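Recording strawberry demos in the simulator

7/29/22

The first task in my new set is picking a strawberry out of a bowl. 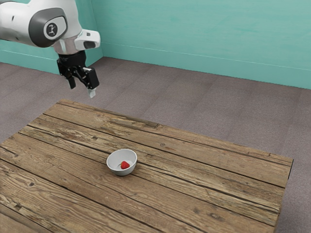
Why a strawberry

I wanted something small and a bit awkward. Cubes are easy to grip from almost any side, and the last model I trained on them learned very little that carried over. A strawberry tapers, and the bowl wall gets in the way of the fingers if you come down at the wrong angle.

All of it is simulated for now. I use Volleck for the physics and rendering, and a small script of my own called Koller to save the joint positions, gripper state and camera views at each step. The arm starts open and away from the bowl every time. I steer it by hand with a controller, which is slow work, and my thumbs complain after an hour.

How the recording goes

Each session is 15 demos. I throw away any where I knocked the bowl over or where I paused for more than 4 seconds, as pauses taught the June model to hover above the table and do nothing. On Wednesday I lost 2 that way – both times I was reaching for my tea.

I keep the failed grasps if I recovered from them. The notes from the Plokbridge workshop said to cut them, but my Lutton runs did better with a few left in. That was a different task with bigger objects, so I may change my mind.

Still to do

The berry needs to start in more places in the bowl. The wall colour and the table texture should change between sessions too, or the model will get attached to turquoise. I also want to redo the contact settings on the fingertips before I record any more.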